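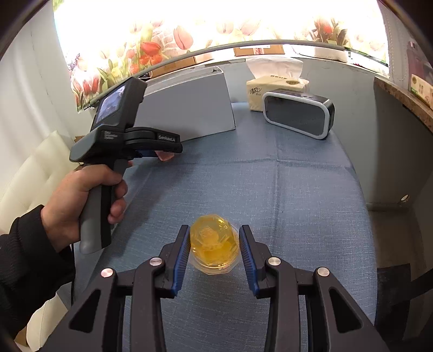 Une gelée jaune dans son petit pot transparent, avec un motif en relief sur le dessus.

Pourquoi la gelée tremblote ?

Tu as déjà donné un petit coup de cuillère sur une gelée, juste pour voir ? Moi, oui. Très souvent. Elle penche, elle revient, elle se dandine encore un peu et puis elle se calme. Si tu fais pareil avec un verre de jus d'orange, tu en mets partout. Avec un morceau de fromage, il ne se passe presque rien. Alors la gelée, c'est un liquide ou un solide ?

C'est Itzel, une lectrice de 8 ans, qui m'a posé la question, et j'ai mis du temps à lui répondre, parce que la gelée est un peu les deux à la fois ! Les scientifiques appellent ça un gel.

De l'eau prise au filet

Une gelée, c'est surtout de l'eau. Oui, de l'eau, avec du sucre, un parfum, une couleur. Mais si on pouvait devenir minuscule et plonger dedans, on verrait des fils très longs et très fins, accrochés les uns aux autres dans tous les sens. Imagine un filet de pêche en trois dimensions, avec des trous tellement petits que l'eau reste coincée à l'intérieur. Elle est toujours là, elle est toujours liquide, mais elle ne peut plus s'échapper.

Quand tu appuies sur la gelée, tu tires sur les fils. Quand tu lâches, ils reprennent leur place, un peu comme des élastiques. Et comme ils dépassent leur place avant d'y revenir, ça fait des allers-retours : voilà ton tremblement.

D'où viennent les fils ?

Ça dépend de la recette. Il y a plusieurs familles de gélifiants (c'est le mot pour dire « ce qui transforme en gel »).

La gélatine est fabriquée avec la peau et les os d'animaux, souvent le porc ou le bœuf. Elle donne une gelée très souple, qui fond dans la bouche parce que ses fils se détachent à la chaleur de ton corps. C'est pour ça qu'on a l'impression qu'elle disparaît sur la langue.

L'agar-agar vient d'algues rouges. J'adore ce nom, on dirait un cri de perroquet – en fait, c'est un mot malais. Sa gelée est plus ferme, elle casse net sous la cuillère, et elle ne fond pas dans la bouche. On peut la laisser sur la table en plein été, elle tient bon.

Les carraghénanes viennent aussi d'algues rouges. On en trouve dans plein de desserts, et même dans certains dentifrices.

Et la pectine, tu en manges sûrement au petit déjeuner ! Elle est dans les fruits, surtout dans les pommes, les coings et la peau des agrumes. C'est elle qui fait prendre la confiture.

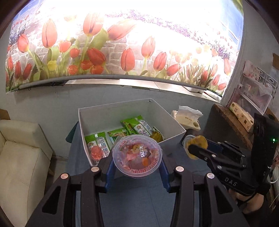

Pour la couleur, c'est encore une autre histoire. Le jaune peut venir du curcuma, le rose de la betterave, l'orange du paprika (non, ça ne pique pas, on en met vraiment très peu). Il existe aussi des colorants fabriqués en laboratoire. Si tu veux savoir ce qu'il y a dans ton dessert, lis la liste des ingrédients : le premier est celui qu'on a mis en plus grande quantité. Ma voisine Fotini s'amuse à cacher l'étiquette et à me faire deviner le parfum les yeux fermés. Je me trompe tout le temps, essaie, tu verras !

Le mystère de l'ananas

Un jour, j'ai voulu faire une gelée à la gélatine avec de l'ananas frais. J'ai attendu toute la nuit. Au matin, j'avais de la soupe.

L'ananas cru contient une substance, la bromélaïne, qui découpe les protéines comme des petits ciseaux. Or la gélatine est une protéine, donc plus de fils, plus de filet, et l'eau repart se promener. Le kiwi et la papaye crus font pareil. L'ananas en boîte, lui, a été chauffé, et ses ciseaux ne coupent plus.

À toi de jouer

Demande à un adulte de t'aider, surtout pour la casserole. Il te faut un demi-litre de jus de pomme et 4 grammes d'agar-agar en poudre. Mélange la poudre dans le jus froid, fais chauffer en remuant, puis laisse bouillir deux minutes. Verse dans des petits bols. Quand ça n'est plus brûlant, mets-les au frais et attends que ça prenne.

Ensuite, démoule une gelée sur une assiette et donne une pichenette sur le côté. Recommence le lendemain avec moins d'agar-agar et compare : laquelle tremblote le plus longtemps ?

Une chose importante avant de te laisser goûter. On mange la gelée assis, tranquillement, à la cuillère, en petits morceaux. Celles qui sont vendues en petits pots à gober peuvent rester coincées dans la gorge, alors on n'aspire jamais tout d'un coup, et on n'en donne pas aux petits frères et sœurs.

En janvier, je te raconterai pourquoi la mousse au chocolat est pleine de trous.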